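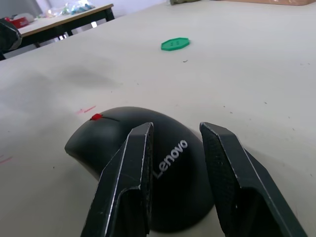
Paper Handling at Wattimena: A Binding Line Rebuilt in Stages

The print department at Wattimena produces bound reports, training manuals and tender documents for the engineering offices on the floors above it. Until last August, most of that work passed through a single thermal binder purchased when the department was founded. The machine was reliable, but it accepted one book at a time, and the operator was required to stand beside it for the full cycle. During the tender season, finished sets were stacked on the windowsills while they waited for their covers.

The decision to replace it was taken by Kulap Nilsuwan, head of document services, after a review of the work passing through the room. The review found that printing itself was seldom the cause of a late delivery. Pages left the two production printers on schedule and then waited for punching, collating or binding. On the busiest days of the spring, the interval between the last printed sheet and the first bound copy was longer than the print run.

Three suppliers were invited to submit proposals. The contract was awarded to Trasen, which offered a modular line built from a separate collator, punch and wire closer. Each unit can be used alone or joined to its neighbor by a short transfer tray. Flinen, the department's existing paper supplier, was asked to provide stock samples so that the line could be tested with the grades in daily use.

"We did not wish to buy one large machine," says Nilsuwan. "If a single unit must be serviced, the other two should continue to work. That was written into the first page of the request."

The collator was installed first. It holds 10 bins, each of which accepts up to 300 sheets of standard office paper, and it checks every sheet for thickness as it is drawn from the bin. When two sheets are fed together, the unit stops and shows the number of the bin concerned on its display. Lertchai Chaimongkol, the senior operator, kept a written record of these stops during the first month. Most of them came from bins holding coated dividers, which tend to cling to one another when the air in the room is dry. The remedy was a simple one. Dividers are now fanned by hand and loaded in smaller stacks, and the bins nearest the air outlet are reserved for plain paper.

The punch followed four weeks later. It uses interchangeable dies, which slide out from the front of the unit without tools. The department keeps dies for two wire pitches and one for plastic comb, as some of its older clients still ask for comb binding on documents that will be revised during the year. Changing a die takes less than a minute. The waste drawer, placed at the foot of the unit, proved smaller than the operators would have liked. It must be emptied several times in a long shift, and a full drawer will prevent the punch from starting.

Trasen has since supplied a deeper drawer, which was fitted during a routine service visit.

The wire closer completed the line in the autumn. Of the three units, it has required the most adjustment. The closing gap must be set for each wire diameter, and a setting that is slightly too wide will leave a seam through which the outer pages can slip. Sakda Khunthong, who trained the staff on behalf of the supplier, recommends that the first book of each job be closed, opened at the middle and turned fully back on itself before the remainder is processed. A book that lies flat and shows no movement at the seam may be taken as the reference for the job. The setting is then written on the job ticket, so that a reprint can be started without repeating the test.

Job tickets were themselves part of the change. The department formerly used a paper form with three carbon copies. It now prepares each order in Kidex, a scheduling program that prints one ticket with a bar code for every stage of the work. The operator scans the ticket at the start and end of each stage, and the client may consult the progress of the order from a desk upstairs. Thitima Suksawat, who manages bookings, reports that telephone inquiries have fallen noticeably. The program was less well received in the finishing area at first. The scanner had been fixed to a wall beside the door, and operators had to cross the room with the ticket each time. It was moved to a bench beside the collator at their request.

The first large order to pass through the complete line was a safety manual of 528 pages, bound in two volumes. The run was 500 copies. Collating began at 7:30 in the morning, and the last carton was closed on the afternoon of the following day. The same manual had occupied the old binder for most of a week in its previous edition, with covers applied in the evenings.

Some work remains outside the line. Square-backed reports are still produced on the thermal binder, which has been moved to the rear of the room and is used on about one order in eight. Hardcover presentation copies are sent to an outside bindery, and there are no plans to bring them in house. Dimas Yusof, who is responsible for the department's equipment budget, considers the volume too small to justify a case maker.

His attention has turned instead to trimming. Bound sets with printed covers are at present cut on a manual guillotine before punching, and the stacks must be carried to it and back – a distance of only a few steps, but one repeated throughout the day. A powered trimmer that would stand between the collator and the punch is under study. Trasen has been asked to confirm the floor loading and the clearance required behind the unit, and a demonstration will be arranged once those figures have been received.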